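Billness Hall open day – station inspection checklist with comments
Station 4: arm and paper bag, picking demonstration
Date of inspection: 2025-11-15
Inspected by: Snædís Hviid
Station operator: Tiago Lobo
Second reader: Kaj Hjaltadóttir
Result codes: OK / OK with comment / Fix before opening / N/A

Section A. Floor, barrier and access

A1. Visitor line taped at 100 cm from nearest reach of arm. OK. Measured with the arm driven to full extension toward the visitor side.
A2. Barrier posts stable, chain closed at both ends. Fix before opening. The chain at the window end was hooked to a chair. Replaced with a post from Station 2, rechecked, OK.
A3. Operator can leave the station without crossing the visitor line. OK.
A4. Group size limit posted. OK with comment. The sign says 8 per group. The Stockdale school group is booked as one party, so Frida Riis will split it at the door.
A5. Mains cable not crossing the walkway. OK.

Section B. Work area

B1. Surface clean and level, no loose tools. OK.
B2. Container fixed so that it cannot be dragged. OK with comment. Paper moves more than the plastic bin we had in June. See B5.
B3. Demonstration items soft or light, no glass, no blades. OK. Sponge, plush toy, cloth and similar. Tiago was asked not to add items from visitors' pockets, however much they insist.
B4. Spare container on hand. OK, two under the bench.
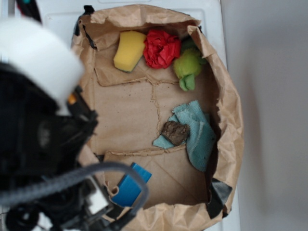 B5. Condition of container at start of session. OK with comment. A worn bag is acceptable for this demonstration provided the rim stays folded out and the walls stand by themselves. Change it when a fingertip can be caught in a tear, or when the operator has to reach in more than once per run to straighten it. The June checklist had no limit at all for this and I would like the wording kept.

Section C. Stop functions

C1. Emergency stop within reach of operator, seated and standing. OK.
C2. Second emergency stop on visitor side, reachable by the host. OK with comment. Reachable, but the lead is short. Do not move the host's table.
C3. Stop tested under motion, three positions. OK. No drift seen after stop in any of them.
C4. Restart requires a separate deliberate action. OK. Release of the button alone does not restart the arm.
C5. Speed limited to demonstration setting. OK. Set to 40 percent in the Flerkon controller and locked. Bjartur Þrastardóttir has the code, the operator does not.
C6. Grip force at demonstration setting. OK. Tested on the sponge and on my own glove.

Section D. Arm, wiring and gripper

D1. Base bolts marked and marks aligned. OK.
D2. No play in joints when pushed by hand, power off. OK.

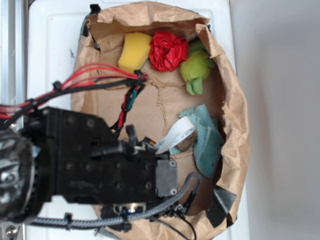

D3. Wiring secured along the arm and clear of the work. OK with comment. The rule we took over from the Murkilia site is that every run must be held on both sides of a moving joint, with enough slack for full travel and no more. The red bundle has its cable ties and I have no remark on it. The white ribbon cable is a different matter: it curves out from the gripper and passes over one of the small items, and an item lifted from under it could pull on the connector. Operator to keep small items away from that side, and to stop if the ribbon is touched.
D4. Connectors seated. OK, pressed by hand with power off.
D5. End plate screws tight. OK.
D6. Sharp edges within visitor reach. N/A with barrier in place.

Section E. Running the demonstration

E1. Operator present whenever power is on. OK. Frida covers the lunch break.
E2. Run log started. OK. Rehearsal log stands at 126 runs. Stops are to be entered with cause, including the ones made out of caution.
E3. Hands out of the bag before each start, spoken aloud. OK with comment. Said every time during the check, but too quietly for the host to hear.
E4. Visitors do not operate the arm. OK.

Comments from second reader (K.H.)

Agree with D3. A clip further back on the ribbon would be better than an instruction – can this be done before the next visit? On A4, the limit should also be in the booking mail. No remarks on Section C.

Station 4 released for opening. A2 closed. D3 and E3 to be looked at again at the midday break.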